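About Sustton Grippers

Last updated: May

Sustton designs, builds and repairs two-finger grippers, both for robot arms and as hand-held tools for recording demonstrations.

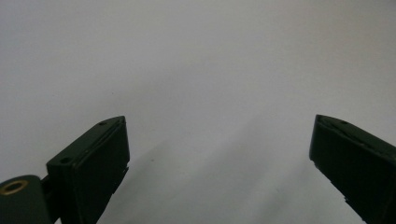 Razia Ansari wrote to us after her lab's first order that the data sheet should give the fingertip travel before the price, and that any supplier who leads with payload has never had to pick up a washer. The data sheet was changed. Travel is now the first line, price is the last, and payload sits between them with the conditions of the test.

What we make

The current product is the Mohmand gripper kit. It comes in two versions with the same fingers. The arm version bolts to a robot flange through an adapter plate and is driven by a single motor. The hand-held version has a grip and a trigger in place of the motor, and a bracket for a camera. A customer who records with the hand-held version and then runs the arm version has the same finger geometry on both, and the same camera offset from the fingertips.

The fingers are dark green. Colour is not an option at present. We have been asked for white and for light grey, and have quoted both, but the pigment changes the way the material prints and the fit at the joint has to be rechecked for each colour. Customers who need a different shade for contrast against their work surface should raise it before ordering.

Each finger is held by screws and can be changed without taking the linkage apart. The pivots run in brass bushings pressed into the mounting block. Earlier units ran the pin directly in the printed part. Those wore oval under continuous cycling and the fingertips stopped meeting squarely. Bushings are supplied as spares, along with a pressing tool made from turned aluminium. The tool is included in the kit and should be kept, as the bushings do not go in straight with a vice.

How the company started

Sustton was started by Matúš Kopecký and Mehwish Dhanial, who had been building fixtures for a packaging line at Furkville. The line used a pneumatic gripper that was adequate for cartons and poor for everything else. They built an electric replacement over one winter in a rented bay behind a tire shop. The replacement was slower than the pneumatic unit and was not adopted for cartons. It was adopted for the sample bench, where the parts changed every few weeks and nobody wanted to re-plumb the air supply each time.

A second unit went to the testing group in the same building, then a third to a college workshop in Zisov. The college asked for a version that could be held by hand. That request accounts for most of what we now sell.

The company still works from one building. Printing, assembly and test are on the ground floor. The office, the parts store and the training bench are upstairs. There is no separate showroom. Visitors see the bench that is in use on the day.

How a unit is built and checked

Fingers and mounting blocks are printed in house. Pins, screws and bushings are bought in. Motors are bought in and run unloaded before fitting. A unit is assembled by one person from start to finish, and that person's initials go on the test sheet.

Each arm unit is then run for 729 open and close cycles on the bench with no load. The figure came from an early test script and has been kept so that results can be compared across batches. After the run, the gap at the fingertips is measured at full open, at half stroke and closed. Backlash is measured at the fingertip with a dial indicator and entered on the sheet. Units outside tolerance are stripped and the cause is recorded.

Hand-held units are cycled by a motorized fixture that pulls the trigger. Return spring force is checked before and after. A spring that has lost force is replaced and the batch it came from is set aside.

Babar Marwat runs the test bench and is the contact for questions about a test sheet. Please quote the serial number.

Specifications

Mohmand gripper kit, arm version
Mass without adapter plate: 605 g
Fingertip travel, full open: 70 mm
Drive: single motor, both fingers linked
Fingers: printed, replaceable, dark green
Pivot bushings: brass, replaceable
Adapter plates: see current list, or send a flange drawing

Mohmand gripper kit, hand-held version
Fingertip travel, full open: as arm version
Actuation: trigger with return spring
Camera bracket: adjustable tilt, lockable
Camera: not supplied

The mass of the hand-held version depends on the camera and cable fitted, and we do not publish a figure for it.

Limits

The kit is intended for light bench work. It is not sealed and should not be used in washdown areas or with abrasive dust. It has no force sensor. Motor current can be read on the arm version and gives a usable indication of contact, but it should not be relied on for fragile parts. The gripper is not rated for use near people without a separate risk assessment of the whole cell.

Printed fingers are a wear item. The gripping edges take the most damage, usually from sheet metal or from closing on a hard fixture. A finger with a worn edge will still hold large objects and will begin to drop thin ones. Replacement is the only remedy we recommend. Filing the edge back shortens the finger and puts the pair out of match, so fingers are sold in pairs.

Service

Units can be returned for service at any age. The charge is made up of parts and bench time. A returned unit is measured on arrival, before cleaning, and the customer receives those readings with the quote. If the repair would cost more than a new mounting block and fingers, the quote will say so.

Customers who prefer to do their own work can order a rebuild set. It contains a pair of fingers, bushings, pins, screws and a printed instruction sheet. The drawings for the adapter plates and the camera bracket are free on request and may be modified. The drawings for the linkage are not released.

Firmware for the arm version is supplied with its source. Changes are listed by version in a plain text file. We answer questions on the last 3 releases. For older releases the usual answer will be to update first.

Training

A half-day bench session is held upstairs one Saturday a month. It covers finger changes, pressing bushings, setting the camera tilt and reading the test sheet. Attendees are welcome to bring their own unit. Places are limited by bench length, and booking is through the office. Customers in Zisov can attend the same session at the college workshop when Mehwish Dhanial is there for the term course.

We do not offer training in robot programming. The arm manufacturer or integrator is better placed for that. We will help with the connection between the gripper and the arm controller, including wiring, the command set and timing.

People

Matúš Kopecký: mechanical design, adapter plates
Mehwish Dhanial: firmware, training
Babar Marwat: test bench, service returns
Shazia Bugti: orders, parts store, shipping

Ordering

Orders go through Shazia Bugti. Stock items normally leave the building within the week. Kits with a custom adapter plate take longer, and the date is confirmed once the flange drawing has been checked. Please send the drawing with the order and state whether the bolt circle dimension was measured or taken from the manual. We have received both kinds, and the plates cut from a manual have been the ones that came back.

Spare fingers and bushings can be added to any order without an extra shipping charge.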